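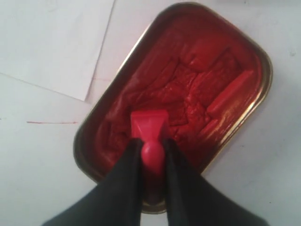
Taking ink from the tin and working it up on the slab

These notes cover oil-based relief ink supplied in open-top tins and applied with a hand roller. They assume a stiff red, but the method is the same for any heavily pigmented colour. Water-washable inks behave differently and are covered on a separate page.

What you need

- Tin of relief ink
- Plastic spatula or scraper with a flat blade
- Glass slab, at least 40 cm on the long side
- Wide metal scraper for the slab
- Roller, medium hardness
- Disc of waxed paper cut to the shape of the tin
- Rags and vegetable oil

Step 1. Check the surface

Stiff ink holds every mark made in it, so furrows and ridges are normal. Look for skin. Skin is dull, slightly wrinkled and lifts in sheets when the blade goes under it. Remove it whole and put it in the oily waste bin. Do not stir it back in. Small crumbly patches can be left if they break down under the blade. If they stay gritty between two fingers (wear gloves), scrape them off as well.

Step 2. Take the ink

Hold the blade nearly flat and draw it across the top. Do not dig down into the middle. A hole exposes more ink to the air, and the walls of the hole will skin over. For a block up to A4, a strip the length of your thumb is enough for the first few prints. Wipe the blade on the inside wall of the tin and level the surface as you go.

Step 3. Work it on the slab

Put the ink near the top edge of the slab. Spread it and gather it again with the metal scraper, turning the scraper over each time. Some 20 passes will bring a cold, stiff ink to a usable body. It should drop from the scraper slowly and leave a short tail. If it still pulls the fibres from the paper, add one drop of Tretell reducing oil and work it again. Add magnesium carbonate if it is too loose.

Step 4. Roll out

Draw a thin line of ink across the slab, slightly narrower than the roller. Roll away from you, lift, and return. Lifting lets the roller turn a little, so the film evens out. A correct film has a fine, even texture like suede and makes a steady hiss. A wet, smacking sound means too much ink. Scrape half of it off and start again.

Step 5. Close the tin

Take the spatula out and clean it. Level the ink, press the waxed paper onto it so that no air is trapped, and wipe the rim. Ink dried on the rim stops the lid from seating. Store the tin at an even temperature, away from the heater.

Notes

The Sakitz red is stiffer than the Welthorpe and needs more working in winter. Both clean up with vegetable oil, followed by a little detergent. Leave prints on the rack for 36 hours before stacking. Heavy solids take longer.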